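Subject: Re: Handheld gripper kits, second batch
List: equipment-planning
Date: 2023-04-25

On the earlier message, the Nallthorpe site wrote:

> Can we settle the gripper order before the October budget round? Saarinen
> quotes 315 per handheld unit, Mesberg 910 with the mount and spare fingers
> included. We had pencilled in 8 units. Also, does Dustuna need new tables
> or can it keep the ones it has?

Taking the points in order.

The two quotes don't cover the same thing. Saarinen leaves out the mount, the spares and the calibration plate, and all of those have to come from another budget line. Mesberg has them in one price, but delivery is separate and not yet quoted. I have asked both for a full figure on the same parts list.

On quantity, I would cut the first order to 6 and hold the rest over. Spare fingers wear out well before the bodies do — please put them down as consumables, not capital.

Dustuna can keep its tables. The white tops are flat and wide enough for the basket tasks. Sockets are the weak point: the panel on the wall behind the table already has two black cables in it, and chargers for a second station would need their own supply. I'd like a line in the plan for that before any hardware is signed off.

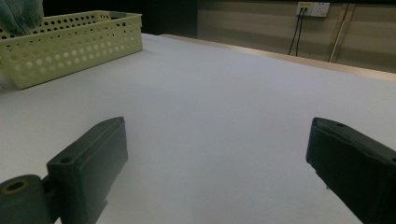

Nallthorpe replied that 6 was workable, provided Saarinen would hold the unit price for the remainder, and asked whether the electrical work could go under site maintenance.

I will put the price question to Saarinen. The electrical work can go under maintenance if it is requested before October; after that it comes out of the equipment line.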